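4.2 Spielfläche abdecken und Kleinteile einräumen

Gilt für Spieltisch Skendale mit Papierrolle 3154 (braun, Breite 80 cm).

1. Tischplatte abwischen und trocknen lassen.
2. Papier von der Rolle abziehen und glatt über die gesamte Platte legen.
3. Papier an der Unterseite der Platte mit Klebeband fixieren.

Hinweis: Leichte Falten und Streifen im Papier beeinträchtigen die Nutzung nicht. Bei Rissen Bahn ersetzen.

4. Offene Kunststoffbox mit niedrigem Rand seitlich auf die Abdeckung stellen.
5. Spielzeugautos einzeln aufnehmen und in die Box legen. Nicht werfen. 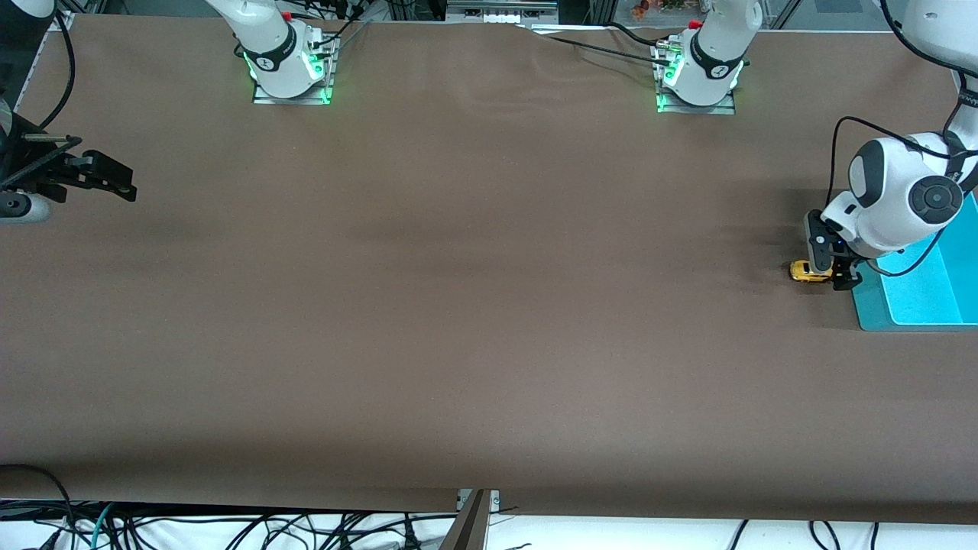
6. Gefüllte Box mit beiden Händen anheben, nicht über das Papier ziehen.

ACHTUNG: Verschluckbare Kleinteile. Box außer Reichweite von Kindern unter drei Jahren lagern.

Ersatzrollen: Bestell-Nr. 151, siehe Kapitel 7.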